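Home News Sport Community Classifieds Contact

Drunton's lost bowls get their own shelf

August 24, 2020

Anyone who has left a salad bowl at a Drunton potluck and never seen it again may want to visit the Midusum hall, where 13 years of abandoned kitchenware has finally been put on display.

The hall's booking manager, Youssra Lamrani, spent most of the winter emptying the back cupboards. She found casserole dishes, platters, a fondue set with one fork, and enough mismatched lids to roof a small shed.

"Everyone in town swears they always take their dish home," she said. "The cupboards have a different view of the matter."

Council chipped in $400 for shelving, which went up last week without much ceremony – unless you count the argument over whether gravy boats belong with jugs.
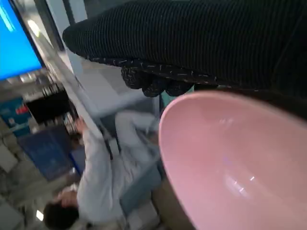
A pale pink bowl, a colour well known to potluck regulars.

Owners have until November to claim their property. No proof is needed beyond a reasonable description and a straight face. Eight people have been in so far, and two of them wanted the same trifle dish. It went home with Raimonds Sepp, who could describe the chip in the base.

Mr Sepp said he had blamed his brother-in-law for the loss since a christening in Brorkon, and would be considering an apology.

Whatever is left will be sold at the spring fair, with proceeds going towards the hall's new oven. Labels with room for a name and phone number are free at the Antoniadis hardware store.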